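Open day at the Irov site in Jarkgate, 7/11/24. Notes from the two-arm bench, posted as I type them up. Thread.

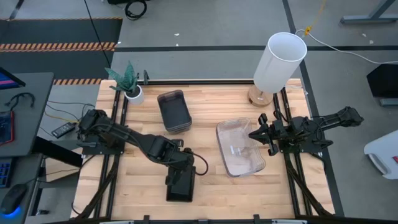 I went for the bimanual cell and skipped most of the rest. The big palletizing line was running and drew the crowd. I've seen palletizing lines.

The session was a talk at the bench, then a demo, then questions. The talk overran, so the demo got compressed. Slides were promised by email. Mine haven't come.

Task for the day was transfer between containers: one arm picks, the other places, handoff in the middle. They also do single-arm versions and compare the two.

Their first point was that mounting both arms to one frame matters more than which arms you buy. If the bases can move relative to each other, your handoff error is the sum of everything, and you will spend weeks tuning the wrong thing.

They use aluminum extrusion for the frame. Cheap, stiff enough at these payloads, easy to shift a bracket. The complaint was that it is too easy to shift a bracket. Someone loosened one last October and the calibration was off until it was found.

They now mark every bracket position with a paint pen and check the marks before each session. Low tech. I'm copying it.

Second point: clear plastic. Depth sensing is poor on transparent walls, which everyone in the field knows and most demos avoid. They keep a clear container in the task set on purpose.

Their approach is to not ask the depth sensor for the wall at all. The policy works from color images and gets no depth input. I asked whether they had tried both. They had. Depth helped on opaque bins and hurt on clear ones, and they preferred one pipeline.

Training set for the transfer task is 1,405 episodes, all teleoperated. They drop any episode where the operator pauses too long, on the theory that the model learns to pause. I would have liked to see numbers on that. None were shown.

Success rate as quoted: 160 out of 200 on the clear container. A success means the item ends up inside and the container stays upright. Touching the rim on the way in is allowed.

That last part is a generous definition. To their credit they stated it before giving the number.

Of the failures, most were at the handoff. Receiving gripper closes early, item rotates, second arm carries it at an angle and catches the rim. I watched this happen once during the demo. They let it run to the end and talked through it.

Props. They put household things on the table, a plant and a lamp among them, and change the arrangement between batches. A model trained on a bare table tends to do badly the first time anything else is on it.

The lamp does double duty, according to the engineer at the bench. They record with it on and with it off, so the lighting varies without anyone touching the ceiling lights.

I asked about collisions with the props. Soft limits in software, plus an operator with a hand near the stop. Arms are slowed during open days. I didn't get the normal speed.

Cabling. Most of their lost time is cables, not software. A loop near the wrist needs enough slack for full rotation, and the slack then wants to catch on things. They have been through 7 cable routings on this cell and don't claim the current one is final.

A visitor asked why not run everything inside the arm. Answer: cost, and you have to open the arm to replace a cable. Fair.

The software is an in-house stack called Ochoa. It handles recording, replay and episode labeling. The interface was on screen for part of the talk and looked plain and usable. There are no plans to release it.

Replay was the most useful thing I saw. Any recorded episode can be sent back to the arms with the table reset by hand, and if the replay drifts, something mechanical has moved. They run one every morning before collecting.

We do something similar at our Grikurthorpe shop, but weekly. Going to daily costs us a few minutes. I'll propose it.

Things I didn't get an answer on: gripper finger wear, how often the finger pads get swapped, and whether the model survives a swap without new data. "It depends" was the full reply to the third one.

Practical notes for the next open day. Parking is behind the second building and the sign is small. Closed shoes required past the front desk. The bench talk is given twice and the second one has fewer people at it.

Will add the slides here if they arrive.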